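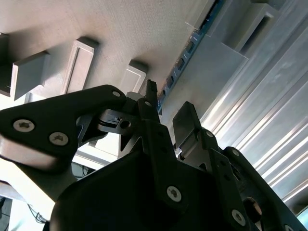

Hex-socket screws, silver on black. Keep the right key within reach.

Reading time: 2 minutes

Old desktops: is the teardown worth it?

Every April somebody suggests we clear the storage shelf at Ketcombe by taking the old desktop towers apart for parts, and every April the savings sound better on paper than they do at the bench. The current plan, put forward by the Sandhu group, says we could recover up to 56 working machines' worth of spares. I would like to know who is going to test them.

I don't object to opening a computer. It's a decent way to learn what is in one, and a tower with its side panel off is a lot less mysterious than a sealed laptop. Lay it on its side, get a good light over it, and you can reach most things without moving the case again. My doubts begin with what happens to the parts once they are out.

Memory is the easy one. It's small, it stores well, and people do ask for it. Drives are another matter. Any drive that leaves this building has to be wiped first, and wiping takes hours that never show up in the plan. Optical drives I would send straight to recycling. We handed out seven last year and I suspect most are sitting in somebody's closet.

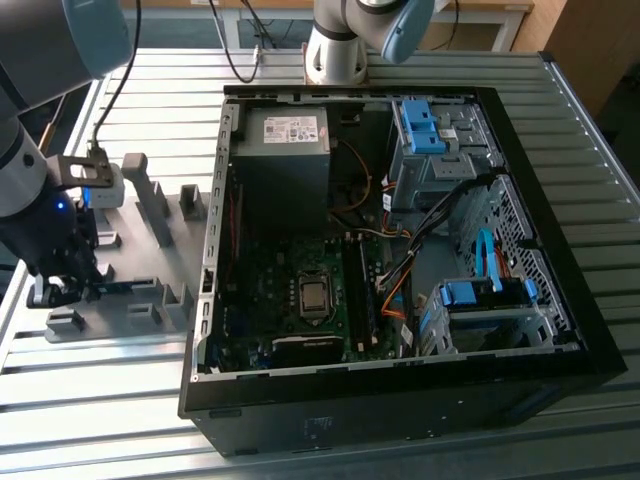 Tower on its side, panel off, no cooler on the processor.

Processors deserve more care than they get. Once the cooler is off, the metal lid is easy to smudge and the old paste has to be cleaned away before anything goes back on. A processor left in its socket is safer than one rolling around in a drawer, so leave it there unless you have a buyer or a board waiting.

Power supplies: take them out whole and do not open them. I don't care how many videos you have watched. Read the label, write the wattage on a piece of tape, and put the unit on the Pirard shelf. If the label can't be read, it goes in the scrap bin.

Then there are the cables. The plan values the sorted cable at $300, which strikes me as cheerful. Last time we filled two crates and gave most of it away – the rest is still under the stairs at Resau.

My own suggestion is duller. Pick one model, strip only those, and keep a sheet showing what was pulled and what was later used. If the sheet looks good by the end of the month, I'll stop complaining and help with the rest. Sheets are in the tray by the door, form 932.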